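Reading time: 2 min

Omley Hall kitchen and storeroom: walk-through checklist
Friday, April 21, 2023

Front door and entry
[x] Door opens outwards without a shoulder
[ ] Mat lies flat
Comment: The mat has been curling since January. A brick on the corner has replaced one trip hazard with a heavier one. Please remove both.

Exits
[x] Exit sign lit
[ ] Rear exit clear
Comment: Clear apart from 36 stacking chairs, the pie warmer and a Christmas arch. Chairs go to the Tostmont shed. The arch can go wherever it likes, provided that's outside.

Fire gear
[x] Blanket on hook beside stove
[x] Extinguisher tag current
[ ] Extinguisher reachable
Comment: Reachable by anyone over six foot with a free hand. Lower the bracket.

Electrical
[x] Safety switch trips on test
[ ] No double adaptors
Comment: Found 2, one plugged into the other. Both are now in my glovebox and won't be coming back. The Akitz urn has a new cord and passed. The old cord was still in the drawer, marked "good".

Hot water and food
[x] Fridge at or below 5 degrees
[ ] Tap temperature sign up
[ ] Dry goods off the floor
Comment: The sign is up in the broom cupboard, where it warns the brooms. Flour is on the floor again — in the bag, at least, this time.
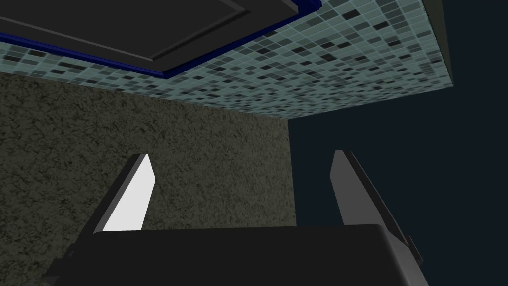
Gripper with nothing between its fingers (computer render).

Storeroom
[x] Ladder feet intact
[x] Chemicals labelled
[ ] Top shelf load under 100 kg
Comment: Some 100 kg of Nzioka crockery up there, going by the carton labels. The shelf has a bow in it you could serve soup from. Bring the cartons down to floor level before the next booking, two people to a carton.

First aid
[x] Kit present
[ ] Kit complete
Comment: No bandaids, no gloves, four eye baths. Order the first two.

Result: not passed. Rear exit and top shelf to be fixed before the hall is let again, everything else by the next walk-through. Initial each item when it's done, please, and only then.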